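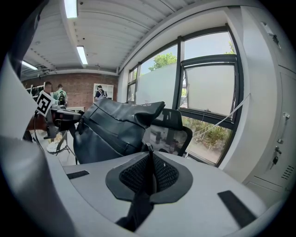 Last updated: April 16, 2026

Berkumora opens its lake houses for the season

We have been waiting all winter to write this one! The lake houses at Berkumora are taking bookings again, and for the first time since the road was rebuilt you can get all the way to the front desk without changing buses in town. Anyone who dragged a suitcase up that last hill in the old days will know what a difference this makes.

If you haven't been, Berkumora is a small guesthouse village on the north shore, with 26 rooms spread over a row of low houses and a dining hall that used to be a boat shed. The rooms are plain and very comfortable. Ask for the upper floor if you like to wake up with the sun on the water, or the ground floor if you want to walk straight out onto the grass with your coffee (we always end up on the ground floor, and we always wish we had asked for the upper one by the second morning).

The kitchen is run by Tsutomu Minami again this year, and we could go on about his breakfasts for the whole newsletter. Smoked trout, barley porridge, pickled plums, and a thick yogurt from the farm across the bay. Dinner is one set menu at seven. Tell the desk by noon if there is something you don't eat and they will work around it. Last year one of our readers told us she stayed an extra night only because she had seen the next day's menu on the board.

Now for the walking. The Belkadi trail starts behind the dining hall and climbs through pine woods to the saddle at 3,386 feet, where there is a bench, a spring and a big view back down the lake. Most people turn around there. Keep going if your legs are willing! The summit is at 3,938 feet and the last stretch is open rock, so bring shoes with a decent grip and something windproof. The desk sells a trail map and packs lunches if you order the evening before.

For a lazier day, take the morning boat to Darnidska. It has a market square, two bookshops, a tiny museum of lake fishing and the Prulletti bakery, where the almond rolls are usually gone by ten. The boat back leaves at four, and there is a later one in August. You can take a bicycle on board at no extra charge, and the shore path home is flat nearly the whole way.

A few booking notes. The minimum stay is 3 nights on weekends, and single nights are fine from Sunday through Wednesday. Newsletter readers get breakfast included on any stay booked before the end of the month, just mention the newsletter when you call or write. Families should ask about the two connecting rooms in the end house, which go early. Dogs are welcome in the ground floor rooms but not in the dining hall.

August is already filling up, so if those are your dates, get in touch soon. And if you do make it to the top of Belkadi, send us a few lines for the readers' page. We loved the ones you sent last fall.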